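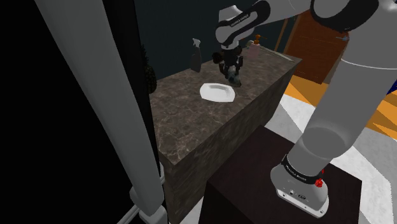 Teaching the planner to leave the plate alone

May 12, 2025

I have been meaning to write up the grasp planner for ages, and since I finally have the kitchen counter running in simulation the way I like it, I'm going to pour myself some coffee and do it now.

The planner is called Otach (long story, and not a very good one), and its job is to get the gripper down to a small object without brushing the plate beside it. My first version sampled 300 candidate paths and kept the shortest. Short paths love to skim over the rim of a plate! They also swing the elbow into places I would never put my own.

So last week I added a clearance cost, which grows as any link gets within 100 millimeters of something it shouldn't touch. The fingers get an exemption for the target, of course, or they would never close on anything. I spent a whole evening on that exemption because I had applied it to the wrong link, and the wrist was cheerfully ignoring the soap dispenser.

Planning now takes 400 milliseconds on my old desktop, up from 200, and I can live with that. Next I want to randomize where the spray bottle and the pineapple go, and then clean up the config files, which are a mess. If you have a favorite way of tuning cost weights, please do leave me a comment.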